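Minutes of the Gripper Comparison Group, Utlow
2025-10-12

The meeting opened with thanks to everyone for coming, and particular thanks to those who brought cake. The notes from the September meeting were read and agreed, with one correction: the test rig at Gunbridge runs on the older controller, as several members kindly pointed out.

1. Fingertip pads
We had a long and very friendly discussion of the ribbed pads compared with the smooth ones we began with. On the small items list the ribbed pads managed 41 clean pickups out of 45, and the smooth ones 34. It was felt that the smooth pads still deserve a turn on fabric before we put them away. Agreed to order more ribbed pads from Tesoswood.

2. Jewelry sorting
The hand-held grippers have moved on to jewelry, with pieces laid out on a tablecloth and a cardboard box standing at the back. Beads are going nicely, but fine chains remain a trial to all of us (there was some good-natured groaning at this point). Agreed that chains will be logged separately from now on.

3. Wrist cameras
Glare on shiny cloths came up again. Zapata has offered the loan of a second lens, and we accepted gladly. Exposure settings are to be written down at the start of every session, please, even the short ones.

4. Recordings
We now have almost 2000 clips on the shared drive, and the folder names are a muddle. Old names will be kept until the next meeting.

5. Any other business
The jewelry picture is attached for members who missed the session.

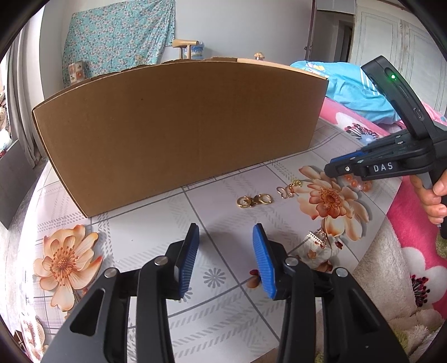 Comment received from Gunbridge after circulation: could the chains be tried on a plain cloth as well, before we blame the pads? We would happily run the same set at our end and send the results over.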